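Projektbericht: Trocknung und Lagerung von Essbesteck in Wohnheimküchen
Bearbeitung: Jong-dae Yeom, Ha-neul Ko

1 Fragestellung
Untersucht wurde, wie die Restfeuchte nach dem Spülen von der Lagerung abhängt. Standort war die Küche im Wohnheim Zalten, Messzeitraum Dezember. Erfasst wurden 1358 Einzelwägungen.
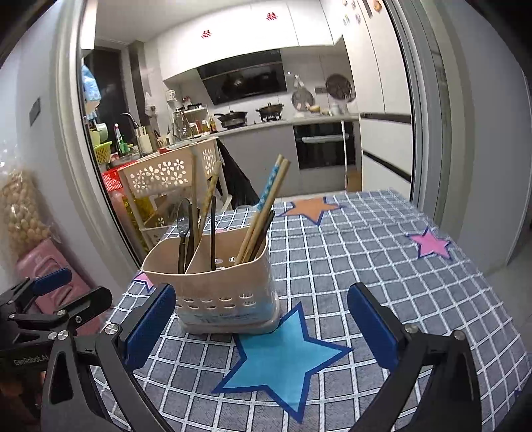

2 Material
Holzstäbchen nehmen beim Spülen Wasser im Faserverbund auf, Kunststoff bindet es nur an der Oberfläche. Beide Gruppen wurden deshalb getrennt ausgewertet.
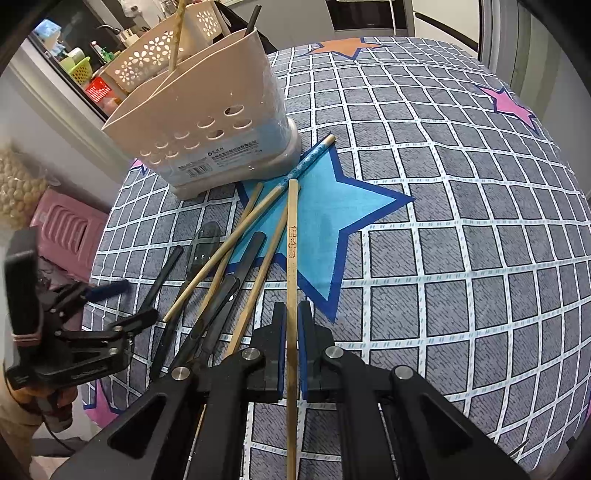

3 Durchführung
Gewogen wurde mit einer Feinwaage von Desow, unmittelbar nach dem Abtropfen und nach 18 Stunden. Die Raumfeuchte zeichnete ein Logger von Stotora auf. Löffel wurden vor der Wägung nicht abgewischt.

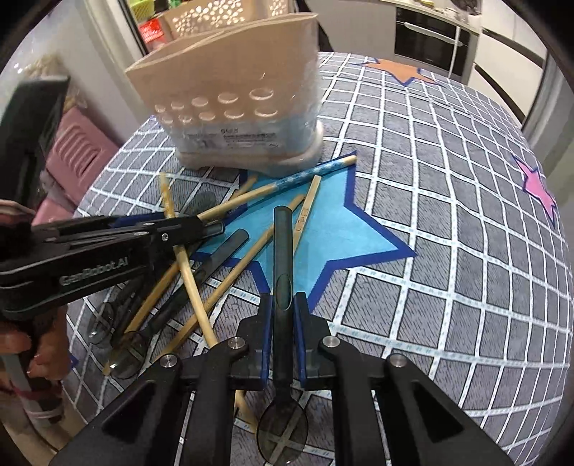 Jede Messreihe wurde dreimal wiederholt. Reihen mit geöffnetem Fenster wurden verworfen.

4 Ergebnisse
Bei Kunststoff lag die Restfeuchte am Ende unter der Auflösung der Waage. Holz hielt liegend rund 3 Prozent der Trockenmasse zurück, stehend weniger. 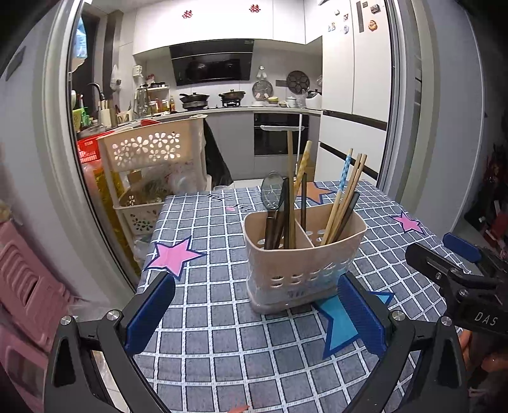
Die Streuung innerhalb der Holzgruppe ist nicht allein durch das Material erklärbar. Einfluss hat auch die Belegungsdichte. Stehen Pfannenwender, Schaumlöffel und Stäbchen gemeinsam in einem Fach, hilft die Lochung der Wand nur den außen liegenden Teilen. Ein Modell nach Moldovan wurde angepasst, die Abweichung blieb in 2 Reihen zu groß.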